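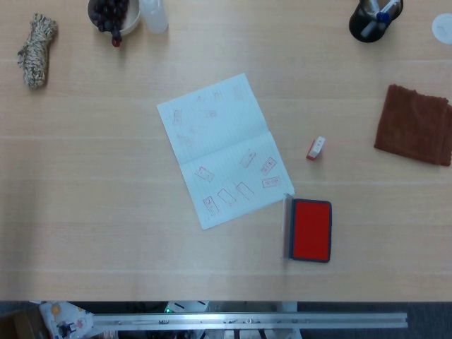

Section 6. Stamping Station: Set-up and Daily Use

The stamping station takes over the receipt marks that front office staff used to put on paper by hand. At the Gerneo site this was 132 pages on a normal day and more at month end. Station work now falls into two parts: the cell places the marks, and the person on shift prepares the table, checks the pages and signs the log. New stations are taught on a practice notebook laid open on the table, with the red ink pad set by its lower right corner and the lid flipped open. Practice marks land at all kinds of angles, and at this stage that is acceptable. Angle and spacing are corrected in 6.4.

This section applies to stations running Tisiten 2 control software. For older cells, use the Hoàng supplement. Section revised 05/07/2025.

6.1 Before you start

You need:

One stamp of the approved type, dry and clean
One ink pad with a hinged lid
One ruled notebook for practice, opened flat
One folded cloth for wiping the stamp
The station log, form 497

Check that the green light on the station controller is steady. If it blinks, the cell is still loading and will ignore commands from the panel.

CAUTION: Keep hands, sleeves and lanyards outside the marked work area whenever the cell is in Run or Teach. Press Hold before you reach in, and wait for the word HOLD on the panel. The panel changes to HOLD only after all motion has ended.

NOTE: The table does not have to be bare. Bowls, bottles and pen holders may stay along the back if they are outside the work area. The cell does not look for them and will not move around them, so keep them there.

6.2 Preparing the table

1. Press Hold.

2. Wipe the tabletop with a barely damp cloth and let it dry.

3. Open the notebook to a fresh spread. Press along the crease until both pages lie flat. A page that lifts by itself will give a mark with one weak side.

4. Place the notebook near the center of the table. It does not have to be square to the table edge. The cell finds the page corners at the start of each run.

5. Put the ink pad to the right of the notebook and open the lid all the way. A lid that is only part open can fall shut when the stamp comes down.

6. Lay the stamp on its side on the open table, clear of the page and the pad. Do not stand it on its inked end.

7. Put the folded cloth at the right edge of the table. Keep it away from the front edge, where it can slip to the floor.

8. Step back and press Ready.

If the panel shows PAGE NOT FOUND, look for glare on the paper first. Turn the notebook a little and press Ready again. If the message returns, check for a loose sheet lying over one corner.

6.3 Teaching the station

Teaching takes two people the first time. One runs the panel and the other watches the page. After that, one trained person can do it alone.

1. Select Teach, then New Page Type.

2. Enter a name that your coworkers will recognize. "Receipt, lower right" is better than "Type 4."

3. On the panel drawing, touch the spot where the mark should go.

4. Press Pick. The cell picks up the stamp.

5. Press Ink. The cell lowers the stamp onto the pad and lifts it again.

6. Press Mark. The cell makes one impression and stops.

7. Look at the mark before going on. Choose Good, Light, Heavy or Off Place on the panel.

8. Repeat steps 5 to 7 until you have chosen Good five times in a row. Move the target each time so that marks do not overlap.

9. Press Save.

Choose the answer that fits what is on the paper, even if the last ten marks were all poor. The cell changes its pressure and position from these answers. During the first weeks at Gerneo, several people were pressing Good to be polite to the colleague who had done the set-up, and the settings drifted for two shifts before anyone looked into it.

NOTE: Very faint marks usually mean a dry pad or too little pressure. Add ink first and run one more mark. Change the pressure setting only if the second mark is also faint.

6.4 Correcting angle and spacing

Do this after the page type is saved and before any real documents go on the table.

1. Turn to a clean spread and press Ready.

2. Select Adjust, then Angle.

3. Run three marks. Compare the long side of each outline with the ruled lines on the page.

4. If all three lean the same way, use the arrow keys to turn the stamp back. Run three more.

5. If they lean in different ways, the stamp is moving in the grip. Press Hold, remove the stamp, wipe its sides and start again at step 1. Ink on the sides is the usual cause.

6. When the angle is right, select Spacing and repeat with the preset distance.

Keep the practice spreads in the notebook. Do not tear them out. When a problem comes up in October it helps to see what the marks looked like in the spring, and the service technician will ask for them.

6.5 Normal running

1. At the start of the shift, make two test marks in the practice notebook and write the result on form 497.

2. Load real documents one at a time unless the feeder option is fitted.

3. Check each page as it comes off. A page with no mark, a double mark or a mark over text goes in the rework tray.

4. After each break, make one test mark before loading more pages.

5. At the end of the shift, press Park, wipe the stamp, close the ink pad and sign the log.

Do not fix a bad page by running it through again. Mark it by hand at the rework desk and initial next to the mark. Hand stamps are still valid, and every office keeps at least one for this purpose. It must stay in the rework desk drawer and not be borrowed for the station.

6.6 Who does what

Many questions in the first month are about people's jobs and have little to do with the panel. The rules below were agreed on at Ellell when its station went in, and they are now the standard for all sites.

Operator. Prepares the table, checks pages, signs the log. The operator may stop the cell at any time and does not need to ask first. A stop is not counted against the operator or the shift.

Lead. Approves new page types and reads the log once a week. The lead decides what goes to hand stamping when the station is down.

Service. Changes grip pads, cables and anything behind the cover plate. Operators do not open the cover plate, including to clear a dropped stamp.

Staff who stamped by hand before the change should be offered operator training first. They know which forms smear and which carbon sets need a lighter touch – that knowledge is not in the software until somebody enters it. Set aside paid time for this during the shift. Do not schedule it over lunch.

The time saved on stamping moves to page checking and the incoming mail desk. Leads should put this in the written schedule. At sites where it was left open, operators were given other work on top of checking and bad pages got through to filing.

Checking is tiring in a different way from stamping. Wrists get a rest, but eyes do not. Trade places with the mail desk every two hours. The station can be left in Hold during the change.

6.7 Common problems

Mark is dark on one side. The page is not flat or the stamp is seated at a tilt. Press the crease down again, then reseat the stamp.

Mark is smeared. Too much ink, or the page moved. Blot the stamp once on the cloth and check that the tabletop is dry.

Stamp is dropped. Press Hold. Pick up the stamp by the clean end, wipe it and lay it back on its side. Log the drop. Call service if it happens twice in one shift.

Cell stops over the ink pad. The lid is in the way or the pad has been moved since Ready was pressed. Press Hold, correct it, and press Ready.

Panel shows CHECK LOG. The start-of-shift test marks have not been entered. The cell will not run real documents until they are.

For a new ink pad, go to Section 7. For stamps with a changeable date, see the Hoàng supplement, part 2.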